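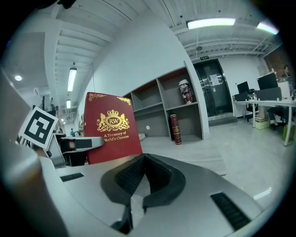 the red one, with the shelf behind it

tatalitz_fan
Posted June 11, 2021
ok shelf people. Trying to fill the gray cubby unit by the metal doors and so far it's mostly empty cubbies. Have the big red hardcover, A Treasury of World's Classics, gold crest on the front w/ two lions and RW in an oval. Also the tall jar (white w/ red and dark pattern) in the upper right, and a slim red and gold thing under it. Question is do I put the book face out or spine out. And what else goes on there. Budget is 42 bucks, not kidding.

helthorpe_hank
Face out. No contest. That cover is the whole point of owning it, spine out you get a red stripe and thats it. Put it upper left so it balances the jar.

mpennington
disagree w/ hank. Face out looks like a store. Do spine out with four or five other old hardcovers, reds and browns, thrift store will have them. 42 gets you plenty. My sister Latrice did her whole living room that way.

tatalitz_fan
thrift store here is mostly paperbacks and diet books. went in January, came home with a lamp

helthorpe_hank
lol. what happened to the lamp

tatalitz_fan
in the closet. don't ask

Womine22
What is the slim red and gold one?? Looks like it could be a book or some kind of case. If it's a case I'd pull it off the lower shelf and stand it next to the Treasury, same colors. Also move the jar down. Tall stuff up high makes me nervous, I had one go over when a truck went by and I was finding bits of it for a month.

tatalitz_fan
it's a case, came with a scroll thing inside, was my uncle's. Can't really move the jar down, I tried, it's too tall for the lower cubbies. Half an inch!! so annoying

Womine22
ugh ok. Museum putty then. Little pea size dots under the base, press and twist. Few bucks at the hardware store

oyelaran_m
Going to be the boring one – don't fill it. You've got a white wall, gray shelf, gray floor, and the only color is red and gold. That already works. Three things, lots of air. Every time someone posts a half empty shelf in here they get told to buy baskets.

mpennington
nobody said baskets Marcus

oyelaran_m
give it an hour

kit_and_caboodle
Baskets! Bottom row, two or three, dark gray. Hides chargers and all that junk.

oyelaran_m
there it is

kit_and_caboodle
what. they're useful

helthorpe_hank
What about that low platform in front with the planks? Could put a plant on one end. Snake plant, something that doesn't need much. Keep it on the shelf side and not down toward the doors, is that an elevator? people will kick it.

tatalitz_fan
yeah elevator. Shared hallway lounge kind of deal, 23 units on this floor so it gets traffic. Super said we can decorate the shelf as long as nothing blocks the doors or the exit sign. People sit on the platform to tie shoes so idk about a plant. maybe a small one

Womine22
wait its a SHARED space? then don't leave your uncle's case out there. Or the Treasury tbh. Stuff walks.

mpennington
+1. The book you can replace, the case you can't.

tatalitz_fan
hm. Did not think about that. Neighbors are pretty decent though, jar's been there since before I moved in and it's fine

Womine22
a jar is harder to put in a backpack. just saying

oyelaran_m
Take the case home, keep the book out, and make the rest a take one leave one. Solves your budget too. Ours at the Helthorpe building filled up in a couple weeks, mostly mysterys. You do have to weed out the textbooks.

helthorpe_hank
ok I actually like that. Treasury face out on top as like the mascot

mpennington
fine. face out if it's a lending shelf. NOT if it's decor

tatalitz_fan
sold. Case came upstairs w/ me just now. Getting putty tomorrow and putting a note up by the mailboxes for book donations. Still no on the baskets, sorry kit

kit_and_caboodle
you'll be back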